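Kanach Hill Runners - Minutes of the August club meeting

Present: Shona Costigan (chair), Teodoro Tapia, Thiện Tạ, Melquiades Alvarado
Apologies: Yavuz Sezer

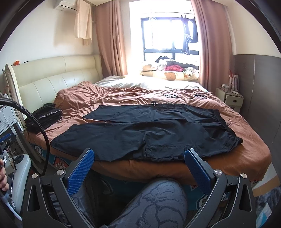

1. Minutes of the last meeting
Approved with one correction: the Kuusk Ridge race starts at 7:30 a.m., not 7:00.

2. Kuusk Ridge race
Entries stand at 40, against a cap of 60. Entry stays open until the cap is reached. Melquiades has walked the course and reports a washed-out section below the second aid station. The land manager wants runners kept on the upper path there. Agreed to reroute, which adds a short climb.
Action: Melquiades to redraw the map and send it to Shona.

3. Mandatory kit
Long discussion. Thiện asked that full-length leg cover be carried by everyone on the ridge course, whatever the forecast. Teodoro felt this was too much for a summer race. Vote: three in favor, one against - carried. Waterproof jacket, whistle and foil blanket remain on the list.
Action: Thiện to update the kit page.

4. Aid stations
We need 19 marshals and are still two short. Flirko will supply drink mix again on the same terms as last year. No cups - runners bring their own.

5. Tuesday-group replacement route
Deferred until Yavuz is back.

6. Any other business
Teodoro still has the club tent and would like it out of his garage. Shona will collect it. The Kasus trail relay is looking for teams, names to Shona by the next meeting.

Meeting closed at 8:50 p.m.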